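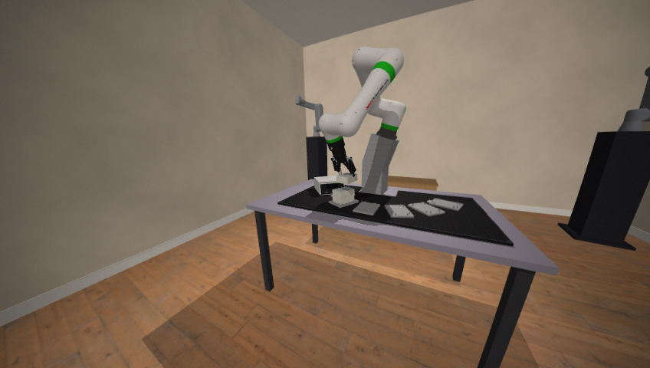
White arm with green bands and a black gripper above the work table. 

PRESS RELEASE
For immediate use
Tuesday, September 10, 2024

Edstead evening classes open for booking, more places, same prices

Booking is open now for the autumn and winter evening classes at Edstead Adult Learning. Four sites this year, up from three. 571 new places. Prices frozen again.

Last year's programme filled 1,472 places, the most since the classes moved out of the old grammar school. This year the aim is 2,000. Ambitious, yes. But the waiting lists for bookbinding, upholstery and beginners' Italian were closed before half term and a lot of people went away without anything.

"We were turning people down in the second week," said Gudrun Heitmann, head of Edstead Adult Learning. "Lovely emails, some of them, and some not so lovely. So more evenings, more rooms, and Italian three times over."

The new site is the Irkton building on Wouters Road, next to the bus depot. Ground floor only to begin with. Step-free from the car park, parking free after 5.30pm, bikes round the side. The 14 bus stops outside and the last one back into town leaves after every class has finished, we have checked.

What's new

Upholstery for people who have never done it. Bring a dining chair, not a sofa. Tutor is Lutz Eichhorn, who ran the Thursday group at the Mill Lane site and is moving over to Wouters Road for the extra storage.

Bread, two levels. The Monday class assumes nothing. The Wednesday class assumes you have a sourdough starter and that it is alive.

Reading music in ten weeks. No instrument needed. Győző Mészáros takes this one, as well as the community choir, which carries on at St Anne's hall as before and does not need booking.

Household accounts and letters. Free. Forms, bills, appeals, how to write to your landlord. Drop in, any week, bring the paperwork.

Italian for beginners on three nights. Italian for improvers on one. German conversation is back after a year off, with Ida Kuhlmann and Eckhard Kuhlmann sharing the evening between them. Bookbinding twice a week. Life drawing stays on Fridays.

Not running this year: pottery. The kiln at Mill Lane needs replacing and the quote came in higher then hoped. We would like it back for spring but are promising nothing.

"People ask every single year about pottery and I'm sorry," Ms Heitmann said. "Put your name down at the desk. It does help us make the case for the money."

Prices

Ten-week courses are the same price as last year and the year before. Reduced rate for anyone on a qualifying benefit, anyone over 65 and full-time students. Bring proof to the first class, a photo on your phone is fine. Materials are extra for upholstery, bookbinding and bread, listed against each course in the brochure.

Pay in one go or in three parts. Refunds up to a week before the start date, and after that a credit note for a later course.

If a class does not reach its minimum by the Friday before, it is cancelled and everybody gets their money back in full. Last year this happened to calligraphy and to Excel for clubs and societies. Please book early if you want something to run, the decision is made on the numbers in front of us.

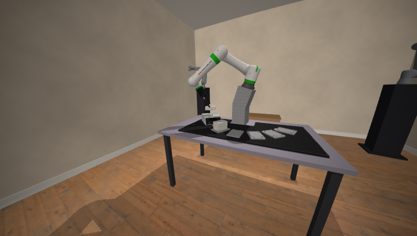 How to book

Online, by phone, or at the desk in Edstead Library. The desk is open Tuesday to Saturday. Phone lines are busy at lunchtime, mornings are better. Printed brochures are in the library, both doctors' surgeries, the leisure centre and most of the shops on Market Street. Large print on request. Brochures did not go through letterboxes this year, to save on cost.

One correction to the printed brochure. Page 6 gives bookbinding at the library. It is at Mill Lane. The website is right.

Open evening

Before term starts there is an open evening at Wouters Road, 6pm to 8.30pm, date on the website. Meet the tutors, look round the rooms, tea and something from the bread class. Most of the tutors will be there, Mr Mészáros has a rehearsal and will come late. Children welcome.

A second, smaller open evening follows in November for courses begining after Christmas. Details nearer the time.

"I came to the classes as a student," said Mr Eichhorn. "Did two years of upholstery, then they asked if I'd cover a term. I still haven't finished my own armchair."

ENDS

Notes to editors

Edstead Adult Learning runs part-time evening courses for anyone aged 18 or over. No entry requirements, no exams unless stated.

Interviews: Gudrun Heitmann is available most afternoons this week, not Thursday. Tutors by arrangement. Please ring the office first.

Course list in full available on request.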